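Print | E-mail

Keeping a Light-Colored Floor Clean Through the Winter

By Tatiana Sokol
November 29, 2020

Pale floors show everything. Salt, grit, coffee drips and dog hair that would disappear on brown tile stand out on white or light gray, and winter is the hardest season for them. Most of the damage people bring up with us is scratching and dull film, and both can be kept down with a few habits and very little money.

Start at the door

Put a coarse mat outside and a flat, absorbent one inside. The inside mat should be long enough that a person takes two full steps on it before reaching the floor. Short mats mostly get stepped over. Shake them out every day when there is snow on the ground, and wash the inside one when it feels stiff.

Keep a boot tray next to the mat. A plain plastic one is fine. If melted snow sloshes over the edge, lay an old towel in the bottom and change it at night.

Dry first, always

Sweep or vacuum before any water touches the floor. Grit under a wet mop works like sandpaper. Use the hard-floor setting or turn off the spinning brush, and check the wheels of the vacuum for small stones. Bernd Hagedorn, who cleaned offices in Finddale for years, keeps an old toothbrush in his bucket just for vacuum wheels.

A microfiber dust mop will do for the days in between. Push it in one direction and don't lift it until you reach the far wall, or the dust drops off where you turn.

Mixing the water

Road salt leaves a white haze that plain water tends to spread around. On ceramic, porcelain or sheet vinyl, 8 tablespoons of white vinegar in a gallon of warm water will cut it. Do not use vinegar on marble, limestone or terrazzo. It etches the surface, and the dull spots have to be polished out. For stone, buy a neutral-pH cleaner and follow the label.

Go easy on soap. A sticky film is nearly always old cleaner that was never rinsed off. If your floor feels tacky under a bare foot, mop it twice with clean warm water and no product at all, then see how it looks after it dries.

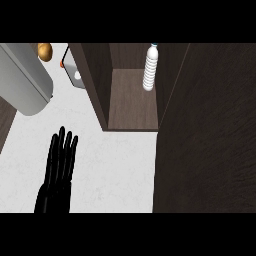
A pale, speckled surface with a large light-gray appliance at upper left.

Around big appliances

The strip of floor along a washer, dryer or refrigerator collects lint and whatever rolls under. Get at it with a crevice tool, or with a yardstick pushed into an old sock and held with a rubber band. Do this once a month.

Twice a year, pull the appliance out. Unplug it first. With a gas dryer or range, leave it where it is unless you know how the line is connected. Slide a piece of smooth hardboard or a scrap of clean carpet, pile side down, under the feet before you move anything. Metal feet will gouge vinyl in a single pull. While the machine is out, look at the hoses and wipe the wall behind it.

Yellow marks on vinyl near an appliance often come from rubber. The feet, or a rubber-backed mat, react with the flooring, and that stain does not wash out. Use woven mats or ones marked safe for vinyl.

Spots and scuffs

Black heel marks: rub with a clean tennis ball or a white pencil eraser.

Candle wax: chill it with ice in a plastic bag, then lift it with an old plastic card.

Grease: a drop of dish soap on a damp cloth, then rinse.

Ink on vinyl: rubbing alcohol on a cotton swab. Test it in a closet corner first.

Grout: baking soda and water mixed to a paste, scrubbed with a stiff nylon brush. Wire brushes leave gray streaks.

Never mix bleach with vinegar or with anything that contains ammonia.

How often

Sweep entries and kitchens daily in winter and the rest of the house twice a week. Damp mop the busy rooms once a week. Change the water as soon as it looks gray, even if you are only halfway across the room. By February you may need a second mopping near the doors.

Print this page | E-mail this page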